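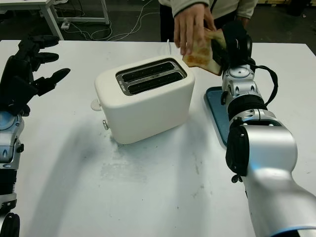 The Second Life of Stale Bread

The bread at Leltau goes into the oven at four in the morning, and by mid-afternoon whatever is left has started to turn. The crust goes leathery first. By the next day a country loaf is hard enough to need a serrated knife and some patience. For years the bakery sold these loaves at half price in a wire bin by the door. Now it keeps most of them and turns them into soup, dumplings and a sweet pudding that sells out before the fresh rolls do.

Cooking with old bread is ordinary home cooking in much of the world. It fell out of use in many American kitchens once sliced loaves got cheap and soft. Those loaves don't really go stale. They stay damp in the bag until they mold, and moldy bread is no use to anyone. A plain loaf made with flour, water, salt and a starter dries out cleanly and can sit on the counter in a paper bag for days.

The bread soup at Leltau starts with onions cooked slowly in olive oil until they are soft but still pale. Garlic goes in next, then canned tomatoes, then torn bread with the crusts on. Stock is added a ladle at a time. The pot needs 15 minutes on low heat and a lot of stirring toward the end. It should hold a spoon almost upright.

Draner, a small lunch counter across the river, takes the same loaves in a different direction. The kitchen cuts them into cubes, soaks them in milk and works in eggs, parsley and a little flour. The mixture rests before it is shaped into dumplings — skip the rest and they fall apart in the water. In December they are served in beef broth, and the counter went through 631 of them in one week last winter.

At home the easiest place to start is crumbs. Tear up the loaf, dry it in a low oven and crush it with a rolling pin. Leave some pieces large. Fried in butter with a pinch of salt, coarse crumbs are good on pasta, roasted cauliflower or a plain green salad. They keep in a jar for 2 weeks, longer in the freezer.

Pudding asks for a richer loaf. The cooks at Orozco use day-old egg bread, five eggs to a pan, and a custard with more milk than cream. They press the slices down with the back of a spoon and leave the pan in the refrigerator overnight. It bakes uncovered until the top is brown and the middle still moves slightly. Orozco serves it warm with stewed plums, and cold slices are sold at the counter until they close at three.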